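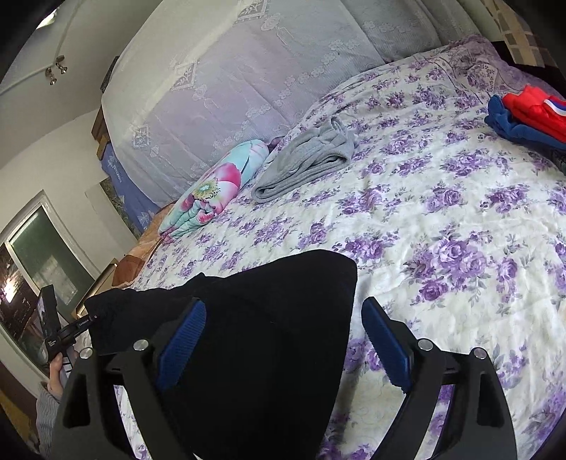
**Felludetti, Rampersad, 20 November 2024** – I'm happy to announce that our upkeep guide for hand-held grippers, Dradeo, is out today, and you can download it free! I run the service bench at Felludetti, and most of what lands on it is the same handful of complaints: a jaw that drags, a pad that slips, a joint that clicks. Dark cotton is where I'd start looking for trouble, so the first chapter is all about cloth work. Take a setup like this one, with one ribbed blue pad lying over black fabric and the other against a floral sheet. Lint gets down in the ribs, and then your grip goes soft in a way that's easy to blame on the software (I've done it myself, more than once).

My advice is to brush the pads along the ribs with a dry, soft brush every 60 folds. Wipe them after that with a barely damp cloth and let them air dry. Then close the jaws slowly, by hand, and watch whether the two pads meet flat. If one gets there first, stop and look at its joints before you touch any settings. 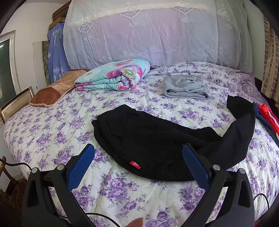 *Blue ribbed fingers and the four round caps on their hinges, with black pants on the bedspread.*

Joints get a chapter of their own. We went through 1,361 service notes going back to May, and I read a lot of them over cold coffee – loose pivots kept coming up. Check each one with your thumb before a session. You're feeling for side play, and a little wiggle is enough to write down. Please don't crank the screws tight to make it go away! Snug them, open and close the jaws 9 times, and check again.
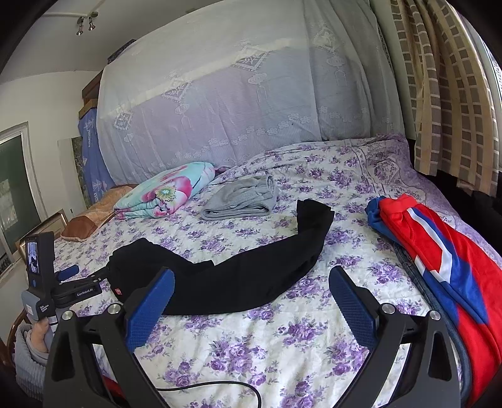

Cables are the chapter I fought hardest to get in. People will baby a finger pad and then drag a cable over a chair all afternoon. With the jaws wide open like these, and a thin black cable looping over the quilt between them, I'd move that loop out to the side before closing on anything. If you're working with a second device, check its little screen for a picture while you're at it, and tug nothing by the cord.

Dradeo comes as a printable sheet and a longer manual. The Skutetti spare pad kit goes on sale alongside it, with 2 pads and a brush in the box. Both are on the Felludetti support page, and the service bench in Rampersad takes questions by email – send me a note about your clicks and squeaks, I do read them.

**Press contact:** Felludetti service bench, Rampersad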